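Panum Kitchen Trial Kit: my walk-through checklist, with comments

Okay, so Brayan Sotelo at Giltero sent me the login for the Panum trial and asked me to run our usual inspection sheet over it before we sign for the full year. I've kept the sheet's own headings and just typed under each one. Where it says Pass I mean I'd let it go to the dish-rack task tomorrow. Where it says Hold, I want somebody to get back to me.
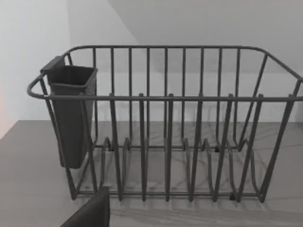

I did the whole thing in two sittings, with the simulator open on one screen and the kit manual on the other. The manual is 92 pages and I read maybe two thirds of it (the licensing part can wait for Maritza).

SECTION A. The simulated station

A1. Rack sits flat and doesn't creep when the sim is left running.
Pass. I left it going over lunch and the position log hadn't changed when I came back. The older kit we tried from Tellitz had a slow slide that drove me up the wall, so I was watching for it.

A2. Rack collision shape matches the wires you see.
Hold. This is my big one. Panum gives you two collision settings, "fast" and "full." On fast, the plate slots get simplified into something much chunkier than the thin rods on screen, and a plate that should drop in between two loops just perches on top. Full is fine but my machine was crawling. Melur Gunawan thinks there's a middle setting hidden in the config file. Melur, if you find it, write it in here please!

A3. Utensil holder stays attached under a light side push.
Pass with a comment. It hooks over the left end of the rack and held for every push at the default force. I'd like the holder to be a separate part in the asset list, though. Right now it's bundled with the rack, so if you want to test with it on the other end you have to ask support.

A4. Holder is empty at scene start.
Pass. Empty at the start, and empty again after a reset.

A5. Lighting and shadows steady enough for the camera model.
Pass. Soft shadows under the wires, nothing harsh. I'd still want a second lighting preset before anybody trains on this. Gray rack on gray counter is a pretty gentle test, and the kitchens we get called into are a lot busier than that.

SECTION B. Gripper and reach

B1. Finger clears the rack at the start pose.
Hold, small one. The default start puts a finger right in front of the left-front corner, closer than our sheet allows for a wire fixture. No contact was logged in any of my runs. But I don't like starting that tight, and on real hardware I wouldn't sign it. Suggested fix: back the start pose off and save it as our own default. It took me a couple of minutes once I found the menu.

B2. Finger can't get trapped between wires.
Hold. The manual says the controller stops if a finger is blocked on both sides. I tried it on purpose by driving down between two of the plate loops and it stopped 19 times out of 26. The other seven it kept pushing until the force limit kicked in. The force limit did its job every time, so there's a backstop, but the manual describes the first behavior as guaranteed and I'd like Panum to either fix it or reword the page.

B3. Force limit set and locked.
Pass. Locked behind the admin password. I tried changing it from a regular account and got a polite refusal.

B4. Reach to the far rail without clipping the near one.
Pass, slow. The planner goes up and over the front rail every time, even when there's a shorter way. I'm okay with that. Nidia Rivadeneyra is going to complain about cycle time and she'll have a point — we can argue about it at the review.

SECTION C. Stops, logs and the boring stuff

C1. Stop button in the interface works from every screen.
Pass, except the asset browser, where the button is there but you have to scroll to get to it. Marking it Pass since the keyboard stop worked there too. I'd still move it.

C2. Every contact gets logged with a time.
Pass. Over 400 entries from my two sittings and I spot-checked a bunch against the replay. They lined up. The export opens fine in a spreadsheet, which made me happier than it probably should have.

C3. Reset returns everything to its start position.
Pass.

C4. Support answers within a working day.
Pass. I wrote to them in the morning about the collision settings and Mio Hamada got back to me before 3 p.m. with a real answer, including that the fast setting is due for a rework in February. No promises on the exact build.

C5. Handover to hardware documented.
Hold. There's a chapter on it, but it assumes you're using Panum's own mounting plate. Ours is the Guzmán plate, and the offsets are different. I need a drawing or at least a table before I put my initials on this line.

WHERE THAT LEAVES US

Four holds: A2, B1, B2, C5. I can clear B1 myself. The other three are Panum's, and I've sent them over with the replay files attached. I like this kit a lot, and the logging alone beats what we've been living with. But please don't sign the year on my say-so until B2 is closed. If Brayan wants to extend the trial in the meantime, I'm all for it.

Still to do: rerun B2 with the new start pose, and get Maritza to look at the per-seat wording in the license.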